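1/14/22 – notebook, textiles bench + back bedroom
Bedding and shelf, day one of the reset

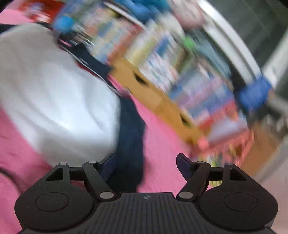
Pink fabric, big white soft thing on the left, shelf behind. Before sorting.

Started late, door was stuck again. Plan was bed first, then shelf, then labels. Kept to it mostly.

Bed stuff. Pink stays in this room, it's the only one in that color and I don't want it wandering off to the other side like the gray one did. Checked seams along both long sides. One pulled spot near a corner, size of a thumbnail, marked w/ a safety pin. Not bad enough to go in the mending pile yet but look again after next wash. No care label left, somebody cut it. Treat as cotton until told otherwise – cool wash, low dryer.

White one: shook out, folded in thirds, wouldn't stay folded. Rolled it. Rolled is better. Tied with the flat tape, not the cord, cord leaves a dent that doesn't come out for days.

Tried the Korletey bags for storage. Zipper is fine, the handles are useless, too short to get a hand through once it's full. Two of the Sunura boxes would do the same job and they stack. Ask Yaw if there are any left in the hall closet before we order more. If not it's 14 each, and I'd want three.

Shelf. This is the part I've been putting off. Way too much on it, too many colors, can't find a thing. Took everything off one level at a time, starting at the top, put it on the bed on an old sheet so the dust stayed off the pink. Wiped with a damp cloth then a dry one. Second level had something sticky at the back, needed dish soap and a plastic scraper. Let it sit five min first, came right up. Don't use the spray on this shelf, it leaves the surface dull – did that last January and you can still see where.

Piles:
keep here
goes to kitchen
goes to workshop
don't know

"Don't know" ended up the biggest. Typical. Went thru it twice and got it down by half. The rule we said was if you can't name the last time you used it, it goes in the box for Cleso. Broke the rule for the tin of buttons and the good scissors. Not sorry.

Putting back: heavy low, light high, daily stuff at elbow height. Small things in trays, otherwise they creep to the back and you end up buying them again. Left a gap at the right end of each level so there's somewhere to put stuff down while looking. Yaw will say that gap is going to be full in a week. Maybe so.

Labels – used the Skamodau tape, roll of the narrow kind. Sticks ok on the trays, does not stick on fabric bins, don't bother. For those I did card tags with string. Handwriting went downhill by the end, redo the last few when I'm less tired. Bin number on the inventory sheet is 976 for the sewing odds and ends, I had wrote 967 at first and crossed it out, so if you see both it's the same bin.

Weights, since I had the luggage scale out: the full box for Cleso came to 3750 grams with lid. Under the limit so it can go in one trip.

Dust cloths used: all of them. Wash seperately from the bedding please.

Still to do
– mend corner on the pink if it gets worse
– bottom level, didn't touch it
– felt pads under the shelf feet, it rocks a bit on the left
– find a lid for the blue tray or use a plate
– move the 100 pack of zip bags out of the kitchen drawer to here, this is where they get used
– tell everyone the scissors live on the hook now

Note from Yaw Fiadzo, copied off the sticky so it doesn't get lost: "two boxes in hall closet, one has a crack. Don't throw out the jar lids, I'm using them for glue." OK. Jar lids are back out of the Cleso box, in a bread bag on the second level.

So need one more box, not three. Cracked one can hold the tapes and cords, no weight in those.

Next time start with the bottom level while there's still energy, and have the trays washed and dried the night before. Lost a good half hour waiting on trays. Also bring the step stool up first, I went down for it twice and came back with tea both times instead.

Stopped when the light went. Bed made up again, sheet with the dust taken outside and shaken, vacuum left plugged in by the door for the morning.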